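The Toy Library on Gurken Street

Families in Lultville have been borrowing toys the way other people borrow books for 18 years. The toy library opens at 3 in the afternoon, and by then there is usually a line of strollers on the sidewalk.

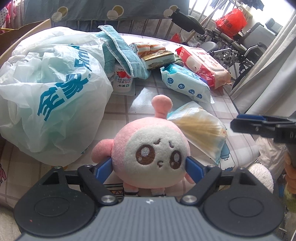
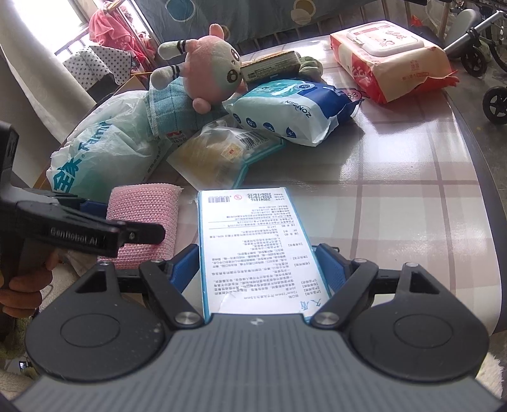
From top: a pink and white plush toy; a white box with teal edges.

Gemechu Yilma has run the place since its second year. He trained as a bookkeeper and still keeps the loan records himself, on index cards, in a steel cabinet that came from the old Halonen shoe store when it closed. A card stays with a toy for its whole life. Some have been extended with tape so many times that they fold out like road maps.

"People ask me when we're going to put it on a computer," Yilma says. "We did, for a winter. Then we went back."

The idea of lending toys is older than most people think. Toy loan programs appeared in American cities during the Depression, when many parents could not buy playthings and donated ones were repaired and passed along. Many later programs grew up around children with disabilities, whose families needed special equipment that was costly and quickly outgrown. Today the reasons are more mixed. Rents are high, apartments are small, and a child who begged for a train set in August may not look at it by Halloween.

Membership in Lultville is by household. Each family may take two items at a time and keep them for three weeks. Puzzles, building sets and board games go out the most. Ride-on toys are the hardest to get, and there is a waiting list for the balance bikes from spring until the first snow. Soft toys were a point of argument for years. They are harder to clean than plastic, and children get attached to them. The library now lends them with a note on the card asking parents to think about how the return will go.

Cleaning takes up more of the day than lending. Hard toys are washed in warm soapy water, rinsed and left on racks overnight. Soft ones go through a machine in a mesh bag. Games are checked piece by piece against a list inside the lid, and if something is missing the family gets a phone call. Most lost pieces are under a couch. There is a drawer of spare dice, pawns and wheels for the ones that never come back, and a small stack of homemade cards to stand in for lost playing cards.

The late fee is two dollars, a figure that has not changed since the doors opened. Yilma says it brings in almost nothing and he would drop it, except that parents seem to like having it there. It gives them something to tell the child.

Money is the standing worry. The rent is paid partly by memberships and partly by a yearly sale of toys that have been retired from the shelves. The rest has come from the Elto bakery next door, which puts a jar on its counter and gives over one morning of sales each fall. Last year the furnace failed, and the sale had to be moved up by a month to cover the repair. Some good stock went cheap, including a marble run that three different families had asked to buy.

What parents say they notice is how their children choose. At a store, a child picks whatever is loudest. When the toy has to go back anyway, the choice seems to matter less, and children try things they would otherwise pass up. One father who came in for a dump truck said his daughter had gone home with a weaving loom and kept renewing it until the card ran out of room.

Some of the first borrowers are now old enough to drive, and a few have come back to work the desk in the summer. Yilma has them start with the puzzles. Every puzzle that comes in has to be put together before it can be shelved, and the tables at the back are kept clear for it – the big ones can take most of an afternoon.

Returns are accepted until 6 p.m. After that, there is a bin by the side door, though Yilma asks that no one leave a puzzle in it when it rains.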